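别再给机器人社发奖杯了

我在一所职业学校教电子装配,带机器人社带到第六个年头。每年九月招新,社团摊位上摆的是奖杯,排队的孩子看的也是奖杯。今年我把奖杯收进了柜子,桌上放了一台拆开盖的旧电脑主机和一盒内存条,结果排队的人少了一大半。社长很心疼,问我是不是故意的。我说是。她又问能不能至少把最大的那个摆出来压一压桌布。我准了,就摆在桌子底下。

先交代一下立场,免得有人说我吃不到葡萄。我们拿过奖。我们甚至拿过一次校际联赛的“最佳现场效果”,那台机器人会随音乐转圈,转完以后往观众席方向敬礼,敬礼的那只手是用热熔胶粘的。评委鼓掌鼓得很真诚。领导上台合影的时候,胶凉透了,手掉在地上,被一位领导当成观众丢的东西捡起来交给了礼仪。那张合影如今还挂在教学楼二层,每次路过我都绕着走。

我对竞赛的意见,就是从那只手开始的。

现在的学生机器人竞赛,大致有一个固定的配方:场地是平的,灯光是定好的,物块是泡沫做的,颜色鲜艳得像儿童餐。机器人把红的推到红区,蓝的推到蓝区,全程两分多钟,配解说。赛前一晚,全队围着一张地图调参数,调到凌晨,第二天换了个场馆,地板滑一点,全部作废,大家抱头痛哭,指导老师说这就是工程精神。我也说过这话,说的时候自己都不太信。那不叫工程,那叫背答案,而且背的是一道明年就不考的题。

去年我们换了个做法,不报名,改做一个很没出息的课题:让机械臂给旧电脑装内存条。

题目是社里一个学生提的,原话是“反正仓库里那堆主机也没人要”。学校机房淘汰下来的机器堆在库房里,主板还好好的,拆了可惜,卖了不值钱。我觉得妙极了。泡沫块推错了可以再推,内存条插歪了,它就是插歪了,没有裁判可以申诉。

社团给这个项目取名叫“Zalladden”。这个词是什么意思,我问过三届学生,得到三种解释,其中一种涉及某个游戏里的沼泽。我决定不再追问。控制程序那部分叫“Veno”,据说是因为写的人当时在喝一种饮料,瓶子上的字掉了一半。你看,给东西起名的热情,他们是从来不缺的,缺的是给变量起名的热情。我在程序里见过一个变量叫“aaa2最终”,旁边还有一个“aaa2最终真的”。

装内存条这件事,人来做,十秒钟。我自己做,戴上老花镜,十五秒。教科书上一般给它两行字:对准缺口,均匀用力按下,听到咔嗒声即可。我教了这么多年书,每年照着念,从没觉得这两行字有什么问题。直到要把它讲给一条机械臂听。

对准缺口。用什么对?缺口在金手指那一侧,等条子到了槽口上方,缺口朝下,镜头里恰好看不见。均匀用力。多均匀?两头差多少算不均匀?按下。按到什么时候为止?咔嗒声。机械臂没有耳朵,库房隔壁是铁皮棚子,下雨天整个下午都是咔嗒声。 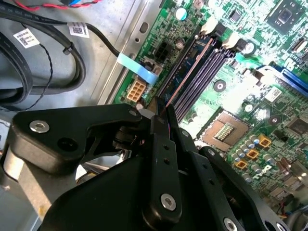

夹爪捏着内存条,停在插槽上方。社里管这一步叫“悬崖”。

学生们就在这个“悬崖”上待了整整一个学期。

我想仔细说说这一个学期,因为它在任何获奖材料里都没有位置。头几个星期他们兴高采烈,以为难点在于“抓”。抓确实有点难,内存条又薄又滑,夹紧了怕伤元件,夹松了它会在半路上慢慢转过去,像一个在会议上打瞌睡的人。后来抓稳了,大家鼓掌,有人提议发朋友圈,我没拦。再后来发现,抓稳只是刚刚走到门口,门还锁着。

条子到了槽口上面,差一点点,偏一点点,它就立在塑料边沿上,怎么按都不下去。更气人的是,有时候它下去了一头,另一头翘着,远看和装好了一模一样。通电,不亮。拔出来,再插,亮了。没有人知道为什么。社里有个学生当场总结出一条定律,说这台机器要先夸两句。后面两个星期,我真的听见有人在夸主板。

也是在那段时间,队里吵起来了。一派主张把主机用夹具死死固定,每次都放在同一个位置,误差自然就小。另一派说那和推泡沫块有什么区别。吵到后来,第二派里嗓门最大的那个学生放学前把主机故意挪歪了一点,没告诉任何人。第二天机械臂按原来的位置一丝不苟地走过去,把条子对准了插槽旁边的空气,稳稳当当地往下按。那位同学被骂了一个中午,下午大家就开始写找位置的程序了。

我认为,这是他们三年里学到的最像样的一课,而我作为指导老师,对这一课的贡献是去买了盒饭。

按照学期末的记录本,一共试了1000次,本子上每一次都有一行。前面几百行写得很潦草,“没进”“没进”“又没进”“歪”“想回家”。中间有一行写着“进了!!!”,下一行写着“没进”。到了后面,字反而慢慢工整起来,开始有了角度、力度、哪一头先碰到、碰到以后怎么退。我教实验课这些年,求爷爷告奶奶让学生写实验记录,从来没成功过。这一回没人要求,他们自己写的,原因很朴素:不写就记不住昨天是怎么失败的,第二天还得原样再失败一遍,太亏。

学期末我把这个本子交上去,当作社团的年度成果。教务那边很客气地问,奖状附在哪里。我说没有奖状。又问,那有没有视频,最好配一点音乐。我说视频有,拍的是一条机械臂往一个槽里按一根条子,没按进去,退回来,换一点角度,再按。对方沉默了一会儿,说要不您再想想,转圈那个还能不能再转一年。

同行里,与我看法相反的大有人在,其中最有分量的是Ida Rathjen。她在Rutherford带队,带出来的学生拿奖拿到要另租柜子。我们为这事通过几封长信。她的意见是,竞赛至少有个截止日期,学生需要截止日期,没有截止日期的课题会烂在库房里,连同那些主机一起。这话我反驳不了,因为我的社团里确实有一个烂在库房里的课题,是一台自动浇花的车,花已经没了,车还在。

她还说,孩子需要被人看见。台上站三分钟,底下有人鼓掌,有些孩子能靠这个撑过整个高三。这话我也认。我当年那只掉下来的手,粘它的学生后来一直在做维修,逢年过节发消息给我,开头总是“老师,我那只手”。他提起那次比赛是高兴的。所以我不主张取消比赛,我还没糊涂到那个份上。我主张的是,别把比赛当成社团的全部,别让一个学生在机器人社待满三年,见过的最硬的东西是泡沫。

也有人从钱的角度劝我。一家叫Endico的本地小公司愿意赞助,开口就是3000块,条件是机器人身上贴他们的标,在台上亮相不少于一次。我说我们不上台。对方说,那在台下亮相也行,请问台下有多少人。我数了数,社员、我,还有一只常来蹭暖气的猫。最后他们给了一箱旧线材,标贴在箱子上。箱子我们一直用着,猫在里面过的冬,论曝光时间,恐怕比上台还划算些。

再说一个现象。竞赛规则越写越厚,今年我翻的那一本有60页,其中讲违规处罚的占了小一半。规则厚,是因为大家都在钻空子;大家钻空子,是因为赢了才算数。去年那本就为“机器人是否可以向对方机器人喷气”专门立了一条。我把规则书拿给社员看,他们读得津津有味,读完第一句话是:“那吹热风算不算?”你看,聪明劲儿一点没少,全用在这上面了。

而那台旧主机没有规则书。它也不喷气。它就放在那里,几个插槽,谁插进去算谁的。你没法和它讲道理,没法投诉场地不平,没法说上一队把地板踩脏了。它对所有人一视同仁地冷淡。我觉得青春期的孩子偶尔需要和这么一个东西相处一阵子,比和我相处有用。

Roxana Mosquera是我以前的学生,如今在一家设备厂做调试,前阵子回来看我们。我原想请她讲讲励志的,海报都写好了。她进门没看海报,先去看机械臂,看了一会儿,问:“你们按下去之前,让它晃不晃?”一屋子人都愣了。她说厂里老师傅插接头,手上都会带一点极小的晃动,找到了才使劲,自己都不知道自己在晃,你去问他,他说没晃。

那天下午他们就让机械臂晃起来了。起初晃得太大,像在撒盐。后来小了下去。本子上第927行,记的就是第一次晃着进去的,旁边画了一个很丑的盐瓶。我不敢说从此就顺了,后面照样有“没进”,照样有人想回家。但我注意到一件事:那几天,好几个学生自己跑到桌子边上,一遍一遍地用手插内存条,插得很慢,盯着自己的手指头看。

这些手指头他们用了十几年,头一回有兴趣知道它们在干什么。

我也去插了一根,想看看自己晃不晃。学生说晃,晃得厉害。我说那是年纪。

常有家长问我,学这个将来有什么用,装内存条的机器人,厂里会要吗?我一般答得很含糊。厂里要装这种东西,自有又快又准的设备,轮不到我们这条慢吞吞的胳膊。可是家长们从来不问,推泡沫块的机器人厂里要不要。大概因为那个有奖状,有奖状的东西不需要有用。

所以对那些正在给社团定明年计划的同行,我有几句不中听的建议。比赛可以报,报一个就够了。剩下的时间,去库房里找一件真东西,最好是坏不坏都无所谓的,让学生去对付它。考核的时候别看成功率,看本子。本子上要是全写着成功,这个本子多半是前一晚补的,我年轻时也补过,笔的颜色都一样,一眼就能认出来。社团教室的墙上也别光挂合影了,挂几页“没进”上去,纸我可以提供,我们有很多。

至于我们自己,下学期的题目已经吵出来了,是把内存条拔下来。社员们一致认为拔比插容易,两个星期就能做完。我没说话,去订了盒饭。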